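3 Collecting the Demonstrations

3.1 The task

Every example in the Ristia set is a short piece of household work carried out by a humanoid under the control of a human operator. For the part reported here we chose moving fruit between an open refrigerator compartment and a basket on a table beside it. It sounds almost too simple, and we were delighted by how much it asks of a learner! The robot has to reach past a door opening, close its fingers on something round and smooth, clear the lip of a shelf, and carry its load across the gap to the table, where the basket has a rim and handles of its own to avoid.

We kept the furniture the same for the whole of this part and let everything else move. Operators were free to shift the basket, turn it, change which fruit went where, and begin from either side. They were also told to work at whatever pace felt natural. Early trials with a fixed pace gave us tidy recordings and poor policies, and the change to free pacing was the single best decision we made in planning the set.

3.2 Views

Two kinds of view are stored with each episode. The head view travels with the robot and is the one the policy receives at run time. The room view is fixed and shows the whole body, including the feet and the arm that isn't working. We did not plan to train on the room view at all, but it soon became the first thing our annotators opened, and we now use it for checking stance and for marking where an episode should be split. Figure 3 gives both kinds for the refrigerator task.

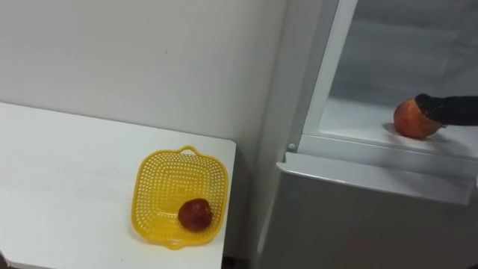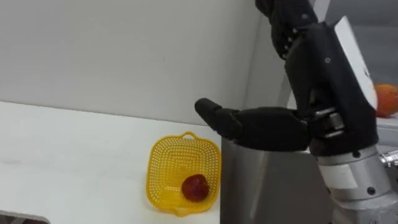
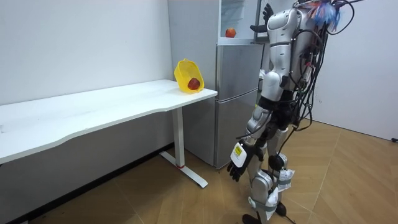
Figure 3. The refrigerator task in the Ristia set. First: head view, with the gripper on the fruit on the refrigerator shelf. Second: head view, with the hand and forearm in front of the table. Third: room view, with one hand raised beside the upper compartment and the other arm hanging down. The yellow basket holds one piece of fruit in each.

3.3 Episodes and labels

We recorded 541 episodes of this task and kept 456. An episode was dropped if the two views could not be lined up in time, if the operator's control link stalled, or if the joint readings had gaps. It was not dropped for a clumsy grasp. Slips, second tries and awkward reaches are all in there, each with its own label, and we are very glad we held on to them. When we trained with those episodes taken out, the policy would close its hand on nothing and carry on toward the basket as if all were well. With them put back, it began to return for another try, which was a real pleasure to watch the first time.

Each kept episode is cut into segments named for what the working hand is doing: reach, close, lift, carry, lower, open, withdraw. That gave us 1,750 segments once the very short ones had been merged with their neighbors. Not every episode has all of the names, and an episode with a second try repeats some of them. Labels were made in Elora, our in-house marking tool, by two annotators working apart. Where their cut points differed by more than 20 video frames, a third person looked at the segment and settled it. Most of these cases fell at the start of "lift," where a hand may tighten for quite a while before the fruit leaves the shelf.

3.4 Hidden hands and hidden fruit

The head view has one stubborn weakness. When the arm comes up through the middle of the view, the forearm can cover the shelf, the basket, or both. A policy that looks at one moment alone has no way of knowing what is behind it. We tried two remedies. The first was to add the room view as a second input, which helped but tied the policy to a fixed viewpoint that a home would not have. The second was to give the policy a short memory of its own head view, following the Meireles encoder described in Section 2. This worked nearly as well, needed no extra hardware at run time, and is what we use in all the results in Section 4.

Segments in which the target is fully covered carry an extra mark, so that others can pull them out and test on them alone. We hope they will! The Flastudon split, released with the set, holds these segments back from training for just that use.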